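Print this entry | E-mail this entry
Search this diary Go

July 31, 2021

Saturday, and the dining table has finally been tackled! Well, half tackled. Þórey came over after breakfast with a bag of plums and the stern look she gets when she can't find anywhere to put a bag of plums, and that was the start of it.

I love that table. I know everyone else wanted the plain one, but I saw the black marble pattern with the white veins running all through it and I was gone. Trouble is it's so good-looking that everything in the house wants to live on it. The mail, the snacks, whatever came out of my pockets on Thursday. Þórey says a pale table would have shamed us into tidying years ago -- she may be right.

We had rules. Rubbish out first, food together, anything with a cord goes to Hafþór, who loves a cord. Then we broke the rules straight away because I found the biscuits Auður had sent and we had to put the kettle on. It lives on top of the fridge, the pale green one, and I still get a kick out of that colour every single time I reach up for it. Hot tea, plums, two ginger biscuits each. Excellent start.

Ragnheiður rang in the middle of it to ask if we'd decided about the cottage at Etlow in April. We haven't! It's 22 steps up from the road and Hafþór's knee is still not right, but oh, the view over the water. I said five more days to think and she said five more days was what I said last time.

Back to work after that. The lavender gift box is staying, I've decided. I don't care that it has nothing in particular to do, it's my favourite colour and the lid stands up so nicely. The purple tassel is staying too -- I want it on the zip of my grey bag, if Bjartur will show me that knot again. 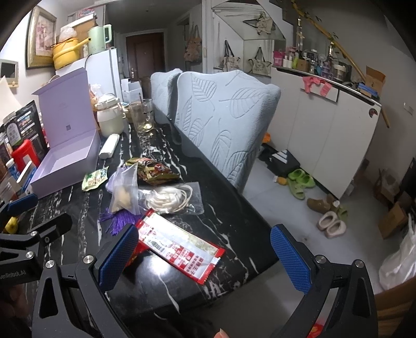 Then there was the snack question. Þórey is a one-packet-at-a-time person and I'm very much a try-them-all person, so we've agreed on a basket for the open ones and the cupboard for the rest. The white cable is in its own clear bag now, coiled up, and I feel like a new woman. Next is the long cabinet by the wall, with all those bottles and containers in rows, and I'm looking forward to it, I really am!

Must wash the pink cloth. Must ring Auður and thank her for the biscuits. Plums for dessert, with cream.

Print this entry | E-mail this entry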